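# Looking after a two-armed kitchen bench

Notes for whoever has the bench at Manton next. The arms are the ones Kenneth Ambrosio set up, with black fingered grippers on both sides, and most of what follows is ordinary housekeeping.

## Before you start

Switch off at the wall and wait until the fans have stopped. Let each arm down onto a folded towel by hand. If a joint feels stiff, don't lean on it — go to the section on joints first.

You will need:

- a soft brush, such as an old pastry brush
- lint-free cloths, one damp and one dry
- the 2 mm and 4 mm hex keys
- a torch
- a saucer for screws

## Fingers

Flour and onion skin get in behind the finger joints and stay there. Brush from the palm towards the tips, open the fingers fully, and brush again. Wipe with the damp cloth, then the dry one. No spray cleaner on the joints. It creeps past the seals and takes the grease with it.

Check the tips for shiny patches. A shiny tip slips on anything with a smooth skin, and tomatoes will show it up before anything else does. The replacement pads from Galang come in packs of six. Change the whole hand at once, as a new pad beside a worn one makes the grip pull to one side.

## Joints and cables

Move each joint slowly through its range with the power off. It should feel the same all the way. A gritty patch means dirt under the cover; a springy patch usually means the cable is caught. Loosen the clip, let the cable find its own loop and do it up again finger tight.

The right wrist on ours has a screw that works loose. Put a dab of thread lock on it (the weak sort) and mark the head with a paint pen so you can see if it has turned.

Grease is Stokero, the small tube. A smear the size of a lentil is plenty. The left shoulder had far too much when it came back from Proltodton and it was throwing it onto the worktop for weeks.

## Checking the reach

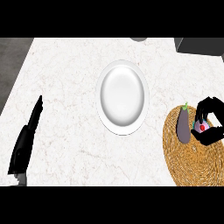 Reach is the thing to check after any joint has been apart, and I do it in the simulator before I let the real arms near a plate. Load the marble counter layout and bring both arms in. The round woven mat matters more than it looks, for its edge is a step up from the stone and a low fingertip will catch on it. Leave the left hand closed and empty, pointing up the counter, while you work the right one. With the aubergine lying so close to the small round vegetable in the right gripper, any error in the wrist soon has the fingers touching something they shouldn't. Run the lift slowly, then run it over to the white plate.

If the fingers drift the same way each time, redo the wrist zero. If they drift a different way each time, look for a loose screw before you touch any settings — it is nearly always the screw.

## Settings worth writing down

Ours are on a card taped inside the cupboard door. Wrist zero is 147 on the right arm. Grip force is 6 for firm vegetables and 2 for soft fruit. Change one at a time and write the old value beside the new one in pencil.

## Putting away

Fingers half open, never clenched, or the pads take a set. Cover both arms with a cotton cloth. Plastic sheeting holds the damp in.

The next full strip-down is due in June. There are two spare packs of pads in the drawer under the kettle, and the grease is on order.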